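Bench notebook, Sunday, late morning
Equipment plan for the next round, first pass

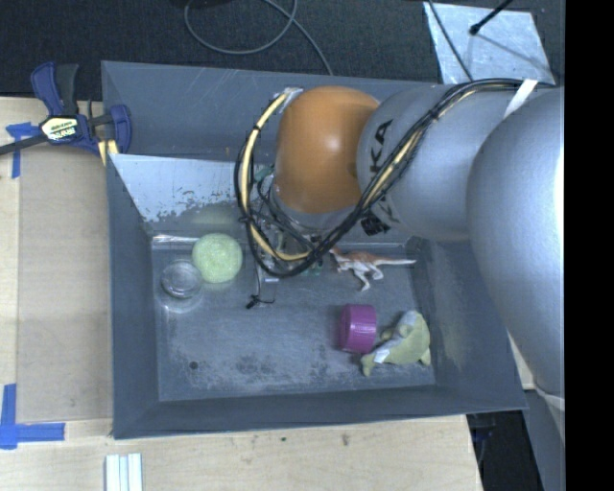

I've put off writing the shopping list for long enough, so I'm doing it now with a cup of tea while the building is quiet, and everyone can scribble on it during the week. We have one proper round of buying before the books close in December, and I'd like us to go in knowing what we want, because last time we went in knowing what was on special. Cable management goes first, and I'll keep saying so until somebody gives in. Have a look at how the bundle dips under the orange joint and comes back up around it, with the cream-yellow line arcing out past everything and only those black ties keeping it company. Half the gripper is hidden behind it from where the camera sits. A proper dress pack would give us back the view as well as a bit of peace of mind, and I think it's the best value thing on this page.

Ilmont sell a kit with a spring return and a swivelling bracket at the wrist. Torres have one too, cheaper, but theirs is a plain sleeve with hook and loop, and I worry it would sag into much the same shape we have now. I've asked both for a written quote with freight in it. Please don't ring them separately, it only confuses matters and we end up with three prices for the same part!

Next, bins. The grey one has been a good old thing and I'm fond of it, but the floor is scratched and blotchy, and that slanted panel along the back is flaking and throws reflections that do us no favours with anything transparent. I'd like to order 2 new ones in the same size, matte inside if Mellus can do it (their catalogue says "low sheen", whatever that means, so I've asked for an offcut to put under our lights before we commit to anything). Same colour, please. I know there's a feeling in the group that white would be nicer, but then the old runs won't compare with the new ones and we'll all be cross by autumn.

While we're on bins, holding them. The bar clamp does its job and I have nothing against it, but I'd love a fixed fence screwed to the table with a stop at each end, so a bin goes back to the same spot after every swap. That's timber and an afternoon, so I've put down $100 for materials and left labour out of it. If the fence goes in we can peel up the blue tape on the tan panel, or put fresh down, I don't mind which.

Objects. We're in fair shape for toys and I don't want to spend up here. The dinosaur and the plush can stay in the rotation for as long as they hold together. What we're thin on is clear things. One round container isn't a test of anything much, and we've all had the conversation about depth readings on clear plastic so many times that I'd sooner buy a box of assorted tubs and jars and settle it. A trip to the discount shop would cover the lot, keep the receipt.

The big one is a second gripper, and here I'm less sure of myself. Indum will lend us a demo unit for 2 weeks if we pay the courier both ways, and I'm inclined to say yes before we spend real money. Lead time on a new one is 3 months from order, so if we like it we'd need to decide quickly, and if we don't, we've lost a courier fee and a bit of bench time. Things to find out while it's here: whether our adapter plate fits as it stands, what the fingers cost to replace, and whether the wiring can come down the inside of the collar.

Order of priority as I see it today:
Dress pack
New bins
Fence for the table
Clear objects
Gripper, after the loan

Still to do: chase Torres about freight, measure the outside of the bin at the rim and again at the base (the sides slope, so one number won't do Mellus any good), and check whether the loan has to go through purchasing or can be signed for here. Leave comments in the margin in pencil, please, I'll be copying this into the budget sheet once the quotes are in.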